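April 6, 2020 – Pridov cell, laundry task

56 episodes logged, 50 kept. Basket fixed in the lower center, jerseys varied between basket and gray seat. Both grippers start open.

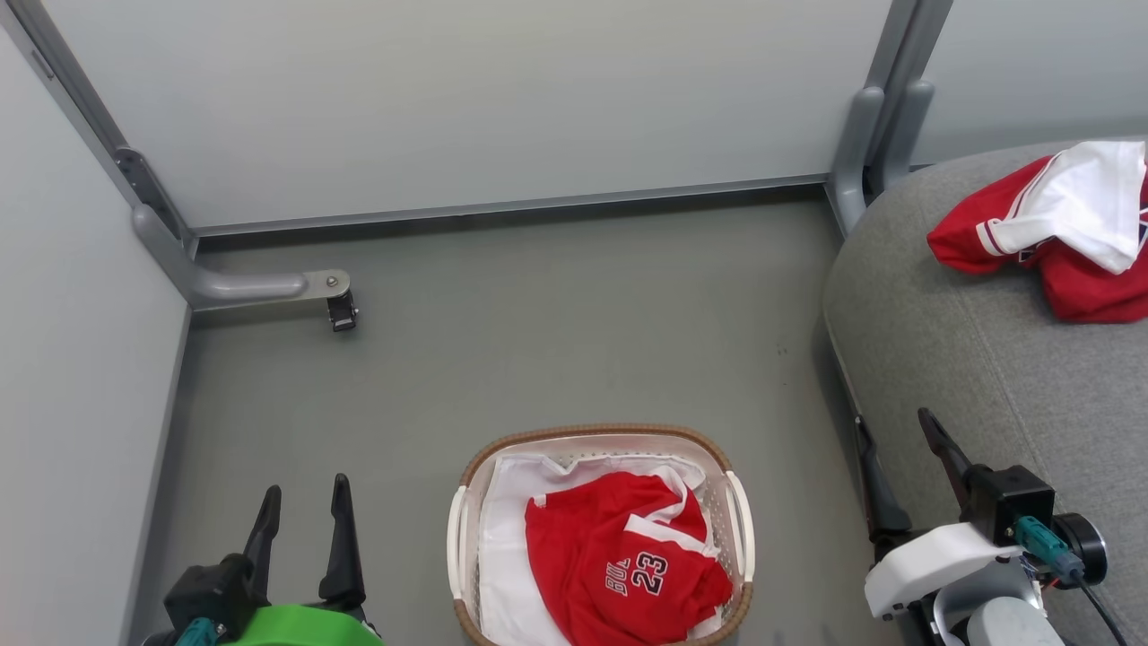

Hanyu Shi: the start poses are too uniform, and I would shift the basket between episodes before going on to 1000.

Agreed. Basket offset goes into the reset sheet – left and right only for now. Rejects stay in a separate folder, labeled by cause.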